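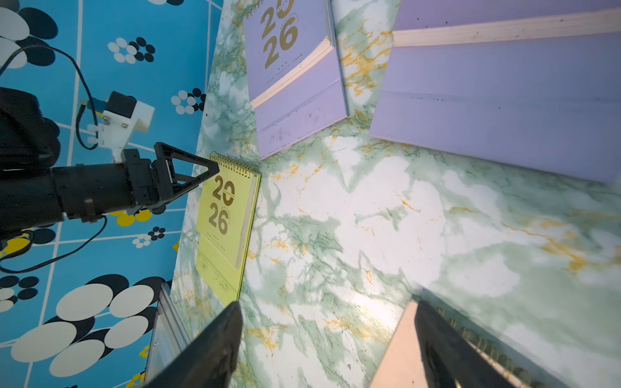
Ambaye Homework Centers in Malten: A Small Evaluation

Final project report, Introduction to Program Evaluation

1. Background

Ambaye is an after-school homework program for middle school students in Malten. It opened with one site in the public library and now has three: the library, the gym annex at Drostamholm Middle School, and a room in the Eastside recreation building. Students can drop in after school, do their homework with help from paid college tutors, and leave when they want. There is no fee and no application.

The district pays the tutors and the city provides the rooms. The agreement between them comes up for renewal in the spring, and the program office wanted to know more about who uses the centers and what keeps other students away. Our class was offered the topic as one of several possible projects. We chose it because two of us had worked as tutors in similar programs in high school. Neither of us had worked for Ambaye.

2. Questions

We started with a long list of questions and cut it after the first meeting with our instructor. The ones we kept were:

- How regularly do students who sign up come back?
- What do students and tutors say the time is used for?
- What reasons do families give for not using the program?

We did not try to measure whether Ambaye raises grades. The district would not have been able to release grade data in one semester, and there was no comparison group that we could defend. Students who choose to go to a homework center are probably different from students who don't, and a simple comparison of report cards would have mixed those things together.

3. Methods

Attendance. All sites use Futik, a sign-in program that runs on a tablet by the door. The program office exported the sign-in records for the fall, from the first open day through the start of winter break in December. The export had just over 2,000 sign-ins. Names were replaced with ID numbers before we received the file.

Observation. We visited each site on at least two afternoons for eight weeks, using a one-page form. The form asked for the activity at each table at fixed intervals: homework, tutoring, reading, talking, phone, or other. Two observers filled it out separately on the first visits so that we could compare. We disagreed most about "talking" and "tutoring," and we rewrote those two definitions before going on.

Interviews. We held 28 interviews: with students, with tutors, and with parents or guardians whose children did not attend. The last group was found through a notice in the school newsletter. Each interview took less than half an hour. We took notes and did not record.

4. Problems with the data

The Futik records needed more cleaning than we expected. Many students signed in more than once in an afternoon, usually after going out to the vending machine, and the program treats each sign-in as a new visit. We merged all sign-ins by the same ID on the same day. At Drostamholm the tablet was out of service for part of October and the tutors kept a paper list, which had first names only. We left those days out of the return-visit analysis but kept them in our notes on how busy the site was.

Sign-outs are optional and most students skip them, so we can't say how long anyone stayed.

5. Findings

5.1 Attendance

Use of the centers was uneven. A small group of students came nearly every open day, and a much larger group came once or twice and did not return. The library had the most regular students. Eastside had the fewest, although tutors there said the same few students had been coming since the site opened.

Friday was the quietest day at every site. Tutors already knew this and several used the day for board games or for one-on-one catch-up work. Attendance also rose in the week before the end of the grading period, then dropped off sharply.

5.2 Use of time

Homework was the most common activity on our forms at all sites. Direct tutoring was less common than the program's flyer suggests. Most tutors moved from table to table and answered short questions, mainly in math. Students in interviews described this as what they wanted. One seventh grader said she liked that "they come over and then they go away again."

The annex at Drostamholm was the loudest site. It shares a wall with the gym, and during basketball practice students at the near tables often stopped working. Two tutors had asked to move the tables to the far side - the outlets for laptops are all on the gym side, so this had not been done.

5.3 Reasons for not attending

Transportation came up in most of the interviews with families who did not use the program. The late bus leaves from the school only, which helps Drostamholm students but not those who would prefer the library. The second reason was younger brothers and sisters at home. A few parents had heard of Ambaye but thought it was for students who were failing a class, and one had been told this by a teacher.

6. Recommendations

We suggest that the program office:

- Set Futik to accept one sign-in per student per day.
- Give each site a paper form with a space for student ID, for days when the tablet is down.
- Ask the district whether the late bus could stop at the library on its existing route.
- State in the flyer that the centers are open to every middle school student.
- Run extension cords along the far wall of the annex, or move the tables during basketball season.

The bus stop is the only one of these likely to cost much, and we did not have the information to estimate it.

7. Limitations

The interviews were with people who agreed to talk to us, and the newsletter goes out in English only. Families who don't read it are missing from section 5.3. We observed only in the fall. Tutors at two sites said that spring is different, with more students leaving for outdoor sports and more project work among those who stay. Our forms and the cleaning steps for the attendance file are in the appendix, so that another class could repeat the work.

Related project reports
Reading Buddies: What Second Graders Remember
Who Fills Out the Parent Survey?
Late Bus Ridership at Two Middle Schools
Training Materials for New Tutors: A Review
Summer Math Packets and Who Returns Them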